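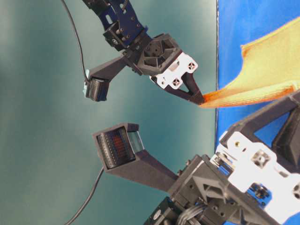
3.2 Color borders and fold memory

We were delighted by how strongly a contrasting border helped people remember a fold. In the Hadora sessions, 57 adults watched a square of fabric being folded, then redrew the fold lines from memory after a short word puzzle. Plain squares gave the usual muddle of misplaced corners. With a yellow center and a deeper orange border, as on the cloth in Figure 4, the edge stays easy to follow even where the fabric rises into a ridge – and people used it! Of the 104 drawings made from bordered squares, 78 placed the main fold correctly.

The effect held in the Wekton group, where 13 participants had sewn for a living. Chaiyaporn suggests that sewers read the border as a seam line, and we find this idea very promising. We return to it in Section 4.

Figure 4. Two-color cloth with a raised fold.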